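Bread, boards and a cold kitchen

So the sourdough is back. I gave it up when we moved to Brendthorpe, mostly because the kitchen faces north and my old starter sulked for a month before I tipped it down the sink (sorry, old starter). Then Mackenzie Chisholm from choir turned up in February with a jam jar of hers wrapped in a tea towel, and I couldn't very well say no, could I?

I've made 7 loaves since then. Three were good, one was very good, and the rest went to toast and breadcrumbs. The very good one had a night in the fridge and came out with that blistered crust I can never get when I'm trying. I ate the end of it standing up with far too much butter.

My biggest problem has been the flour. I'd been using whatever strong white was on offer, and it was fine, but Mackenzie swears by swapping 100 grams of it for wholemeal rye and I have to say she's right. The dough is stickier and a bit of a pig to shape, but it tastes of something! I also hold back a splash of the water now and add it with the salt. The salt goes in after half an hour, if I remember. I've forgotten twice, and you really can't rescue it once it's baked, though salted butter helps.

The other thing is what to knead and slice on. Our worktop has a join right where I want to work and it's a horror to get dough out of. I've been reading up on wooden boards more than is healthy, and I've gone completely off glass ones (the noise!) and gone right off bamboo too, after my last one split along its length. 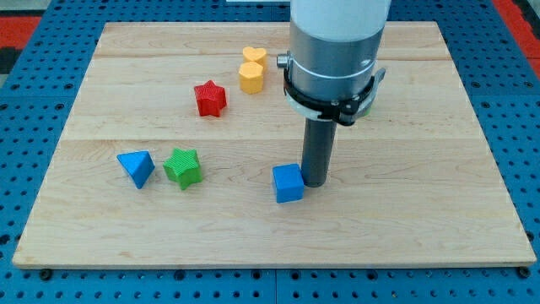
Maple, with the planks joined side by side. I do love a bit of grain.

I'd like one big enough to shape two loaves on, and heavy enough that it doesn't skate about when I lean on it. Sheldon MacDonald next door says to oil it once a week to begin with and then whenever it looks thirsty, and never, ever to leave it in the washing-up bowl. I've told the rest of the household this several times. We'll see.

Next up is a seeded loaf, with sunflower and a few caraway seeds if I can find the jar. I'm also going to try proving in the airing cupboard, on the shelf above the towels, and I'll report back on that. If anyone local wants some starter, leave me a comment and bring your own jar - I've run out of mine.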